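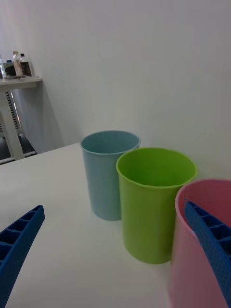 Fingers open around the green cup, with the right one across the front of the pink.

Clearing a side-finger fault

If you run the three-cup job for long enough, you'll get this one. The arm comes down for one cup, a finger catches the cup next door, and the Skalta controller stops with a side-load warning. I had it twice one Tuesday before I worked out that my cups were simply too close together. Please don't just press Resume! The arm carries on from where it stopped, and I've had a cup shoved clean off the table that way.

1. Press Hold and wait for the light to go amber. Keep your hands well back until it does.
2. Look at both arms, including the one you weren't using. They share a Hold but each has its own brake, so check the two brake lights separately.
3. Switch to Jog at the slowest speed and raise the stopped arm straight up. No sideways moves yet – the fingers are wider than you think. 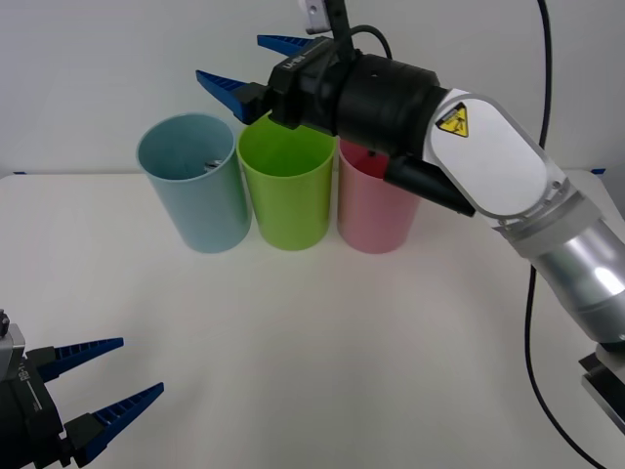
Right arm above the cups, second gripper open and empty at lower left.

4. Once the fingers are above the rims, look at where they'd land if you went straight back down. If a finger would hit a neighbour, the cups need moving.
5. Press the stop button, then spread the cups by hand. Yareli Esquivel's rule at Juvudcombe is a gap of 40 mm and I've stuck to it ever since.
6. Smooth out the table surface while you're there. A ridge under a cup can tip it just enough to matter.
7. Release the stop, back the arm away from the row and open the fingers fully.

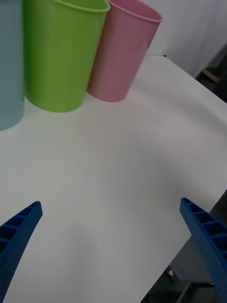

Fingers spread wide, with clear table between them and the cups.

8. Clear the warning and run one pick at slow speed, with your hand on the stop button.

Caution: never reach between the fingers to free a cup while the arm has power, even on Hold.

Note: if the fault comes back over three times with the cups well spaced, the finger offset is probably wrong. Go to the calibration section and start again from the touch-off.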